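In Praise of the Plain Wall

My aunt's old house in Susville had a hallway with nothing in it. No photos, no little shelf with a bowl for keys, no framed saying about family. It ran from the kitchen to the back bedroom, painted some color between mud and oatmeal, and as kids we loved it more than any other part of the place. We rolled balls down it. We lay on the floor with our feet up against the paint and talked until somebody called us for supper.

I've been thinking about that hallway all winter, because we moved in July and people keep asking when we're going to "do something" with the living room. I have an answer now, and it's never! Or at least not for a good long while. I think most of us put far too much on our walls, much too soon, and I'd like to make the case for leaving at least one of them alone.

Start with the hurry. You get the keys, you carry in the boxes, and before you know which window gets the morning sun you're holding a hammer. I did exactly this in our last apartment on Watkins Street. I had every picture up by the second evening and was so pleased with myself. Then the couch turned out to work better on the other side, and the big print sat above a radiator for years, and I stopped seeing any of it. I couldn't have told you what hung by the bathroom door if you'd paid me.

A plain wall, on the other hand, keeps changing on you. I know how that sounds, but try it. Ours goes almost pink before breakfast and turns a sort of mushroom by midafternoon, and on a snowy day it picks up a blue I would never have had the nerve to choose at the paint counter. When a car turns into the street at night, the headlights slide all the way across. I've watched the shadow of our neighbor's maple work its way from one corner to the other over a long Sunday, and it was better than most of what I'd been streaming.

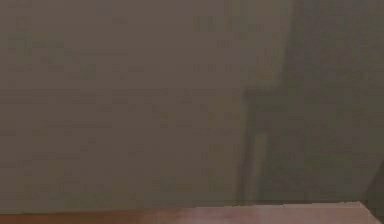

Then there's the matter of rest. Think about how much we ask our eyes to read in a day: labels, signs, menus, messages, the back of the cereal box. I teach English to adults two evenings a week with a program called Fluvent, and our classroom is covered floor to ceiling in verb charts and maps and posters of fruit. They're useful and I'm glad we have them. But I've noticed that when a student is hunting for a word, really hunting, they look up at the ceiling, the one surface we haven't gotten to yet. I do it too. People need somewhere to put their eyes while they think, and a good blank stretch of paint is the best place I know.

I can hear the objections because my family has made all of them. It looks unfinished. It looks like you just moved in, or you're about to move out. My sister says our living room has an echo, and she's right, it does, a small one. (A rug helped. So did the dog.) Others say a bare wall is cold, and I'll grant that a bright white one under a harsh bulb can feel like a waiting room. So don't use bright white! Go for something soft and a little dirty, the color of a paper bag or a wet sidewalk. Get a lamp with a warm bulb and set it low. Scuffs are welcome. We have a smudge at shoulder height where everyone leans to take off their boots, and I've grown so fond of it that I refuse to wash it.

I should admit that money played a part in how I got here. Before the move I'd fallen hard for a big canvas at Eris, the gallery next to the bakery, all orange and gold. It was $849. I went back to visit it twice. I even measured. Then the moving bill came, and that was the end of that, and for a few weeks I sulked at the spot where it was going to go. Somewhere in there the sulking wore off and I just started liking the spot.

I'm not against pictures. I love them! We have my grandmother's watercolors in the bedroom and the stairwell is a riot of school portraits, and I wouldn't take down one of them. They even look better to me now, I think, because I come to them fresh after sitting with nothing for a while. It's the same way a song sounds after a quiet drive.

So if you've just moved, or you're itching to redecorate before spring, give it 90 days. Pick one wall, the biggest if you can stand it, and take everything down. Fill the nail holes or don't. Move a chair so it faces that way and sit there with your coffee at different hours. You may end up hanging something after all, and you'll know by then just where the light falls and how high it ought to go. Or you may do what I did, and put the hammer back in the kitchen drawer.

Monday, February 10, 2020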